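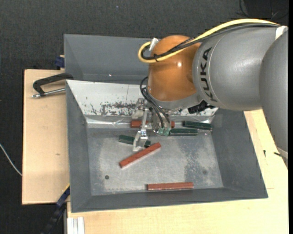

2 min read · 4 replies

Sloped bin or flat tote for loose bars?

reet_k
We keep our short bars in a grey metal bin with inclined sides, red-brown ones and dark green ones together, and it sits on wooden boards to keep it up off the floor. I like it! The slopes mean stuff slides back to the middle. But my coworker wants to switch to flat totes from Vevville at $85 each and I need ammunition.

paulauskas_fan
Keep the metal. I've had mine since April and sure, the bottom is scuffed to heck, but so what, it's a bin. A plastic tote would be split by now.

jhyun40
Gonna disagree. Slopes eat up your floor space, so you're paying for a big bin and using the little rectangle at the bottom. Straight walls hold more. Also why mix two colors in one bin?? Put a divider in.

reet_k
Because we only ever have a few out at a time, the rest stay on the rack (156 green, way fewer red). Dividers just give the bars something to wedge against. Tried it, hated it.

jhyun40
Fair on the dividers. Still think you're wrong on the slopes, lol.

lidmont_shop
I'd worry more about the boards. Check that they're all the same thickness, ours weren't and the bin rocked every time somebody leaned on it. Screwed two cleats underneath and it hasn't moved.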